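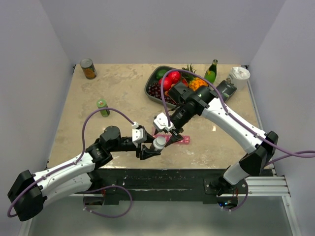 By Concetta Ruggiero
Kitchen and Pantry | April 30, 2025

Fruit keeps longer on a tray than it does in a deep bowl. In a bowl the weight sits on whatever went in first, air can't get through, and the piece that has gone soft is always the one you can't see. A shallow tray holds everything in a single layer. You can look it over while the kettle boils and take out anything that needs eating.

Any low-sided tray will do. Plastic is easy to wash and doesn't hold juice the way wicker does. Dark grey hides stains, which is fine on a bench but means you have to wipe it on a schedule instead of waiting until it looks dirty. I do mine on shopping day, before the new fruit goes in: warm water, a drop of dish liquid, rinse, dry with a tea towel. Don't put fruit back onto a damp tray.

What goes where

Put the heavy things at the back and the things you pick at near the front. A pineapple can stand in a back corner, where the leaves won't catch your sleeve. Apples go in the middle. Limes and lemons roll, so tuck them into a corner.

Apples give off ethylene and will hurry other fruit along. This is useful if you have a hard avocado and a nuisance if you have kiwi fruit you were hoping to keep. If the apples are going to be out for more than a few days, put most of them in the fridge crisper and leave two on the tray. They stay crisp for weeks in the cold and go floury on the bench.

Grapes are really a fridge fruit. Bring out the bunch you expect to finish that day and leave the rest unwashed in the bag they came in, with the top open. Wash them when you're ready to eat. Snip small bunches off with kitchen scissors – pulling single grapes leaves wet stem ends, and those bring in the fruit flies.

Citrus is happy on the bench for a week in mild weather. After that the skins start to toughen. Limes that have gone a bit hard will still give plenty of juice if you roll them under your palm first. If you have too many, squeeze them into an ice cube tray and freeze.

A whole pineapple won't get any sweeter once it has been picked. It will only get softer. Smell the base, and if it smells of pineapple, cut it up. Cut pineapple goes in a sealed container in the fridge and should be eaten within 4 days.

Bottles, tins and cups
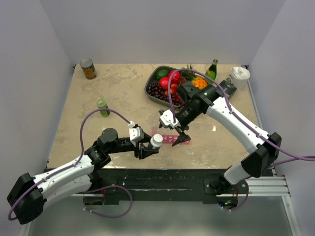 Glass bottles want a fixed spot on the bench, well back from the edge, and it should be one you can reach without leaning over the stove. Oils and cordials should be out of direct sun. Behind the fruit tray is a good place, with the green bottle at the back and its yellow label facing out so you can read it from the other side of the table. Wipe the bottom of any bottle before you put it down. An oily ring on a stone-look surface picks up dust and is harder to shift a week later.

Tins don't need to be on the bench at all unless you're using them that day. Stand them in the pantry with the labels forward and the oldest in front. Hazem Zaki, who has the place next to mine in Wustport, writes the month on the lid in marker, so everything he bought this month says April. I used to think that was fussy and now I do it too. Never store an opened tin in the fridge. Tip what's left into a container with a lid.

Small bottles are the ones that get lost. Food colouring, vanilla, sweetener and the rest of that family should live together in one little tray. A coloured one is easiest to spot in a cupboard. Lift the whole tray out, take what you need, put the whole tray back.

A paper cup makes a decent bench bin while you're cooking. It takes stems, stickers and used paper towel, and goes out with the rubbish at the end. Don't put wet peelings in it or the bottom will go.

Cleaning a mottled benchtop

Beige and tan speckled surfaces are forgiving to look at and can be quite grubby before you notice. Get down low and look across the top towards a window. Smears show up straight away from that angle.

For ordinary cleaning, use a few drops of dish liquid in 1000 ml of warm water and a soft cloth, well wrung out. Go over it again with plain water. Keep vinegar and lemon juice off real stone such as marble or limestone, as the acid dulls the polish. If you aren't sure what your benchtop is, treat it as stone.

For a dark smudge that won't lift, make a paste of bicarb soda and water, leave it on for 6 minutes, and wipe it off without scrubbing. Try it first in a back corner. Worn patches are another matter. Cleaning won't bring back a finish that has rubbed away, but a board or a tray over the spot will stop it spreading.

Do the front edge as well. It gets knocked by belt buckles and shopping bags, and on a black edge every scuff comes up white or grey. A damp cloth takes off more of these than you'd expect. The ones that stay are scratches.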